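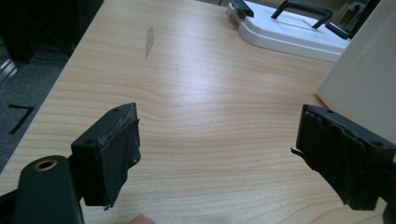 Photo: Grandeo press office

Grandeo Launches a Storage Box, and Would Like You to Consider the Lid

GRULTERVILLE — Grandeo, the household storage company, will begin selling its new Drindolbridge box this September. It is a white plastic box with rounded corners. Grandeo is aware that the world already has some of these.

The company has put most of its effort into the lid, which has a black carrying handle across the top and two black latch clips, one on each side. When the clips are down, the box can be picked up by its lid. When they are not, it should be picked up some other way, a point the instruction sheet now makes in larger type than it did in the first draft.

"People buy a box for the box and then live with the lid," said Fahad Ghumman, head of home products at Grandeo. "The lid goes behind the sofa. It goes under the bed. Two years later you have nine boxes, four lids, and a marriage under some strain. We wanted a lid you would miss if it went away."

Before settling on the design, Grandeo asked 952 households to tell it where their storage box lids were. The most common answer was "with the boxes." Asked to go and check, a good many changed it. The company also asked what was in the boxes, and received replies that included batteries of unknown health, the cord to a blender given away in a previous decade, and, from one household in Grulterville, a smaller box. 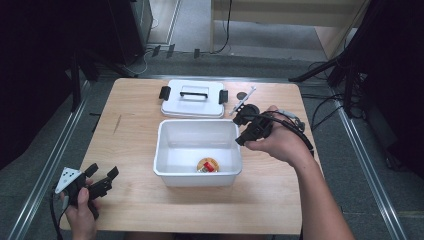 Ghumman said the replies persuaded the team to stop showing storage boxes full of neatly rolled towels. The Drindolbridge will be sold with a card suggesting that customers start with one small thing and see how it goes. The card goes on to admit that most people will fill the box by the weekend, put it on a shelf, and feel much better without being able to say what is in it. Grandeo regards this as normal use.

The rim of the box is flat, so the lid has something to sit on. The clips can be worked by an adult with a cup of coffee in one hand, although the coffee is not included. Early versions had a louder click, which office staff enjoyed for one morning.

Grandeo has been planning the Drindolbridge alongside the Orlandini, a set of stick-on labels for the front of the box. The Orlandini set comes with the usual words — "Office," "Winter," "Cables" — and several that the company considers closer to the truth, among them "Other Cables," "Do Not Open Until We Move," and "Ask Your Father." Blank labels are also provided. Customers are asked to write on them before sticking them down, and not the other way around, for reasons that will be clear to anyone who has tried it on a lid.
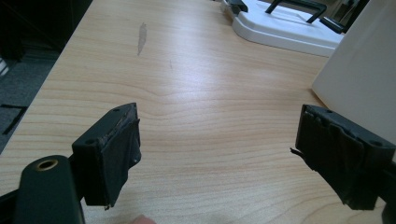 Where to Find It

The Drindolbridge box will be sold in 71 stores and by mail order. The first run is 1616 boxes, each packed with its own lid. Replacement lids will be sold separately, and Grandeo expects to sell more of them than it would like. The Orlandini labels go on sale the same month.

Stores wishing to order a display may do so through the Grulterville office. The display is a stack of boxes.

About Grandeo

Grandeo makes boxes, bins, trays, and drawer dividers for homes and small offices. Its headquarters are at 1610 Tanner Street, Grulterville, where the supply closet is due to be reorganized shortly and has been for some time.

Press Contact

Fahad Ghumman, Head of Home Products
Grandeo, 1610 Tanner Street, Grulterville
Samples are available to reporters on request. Please send back the lid.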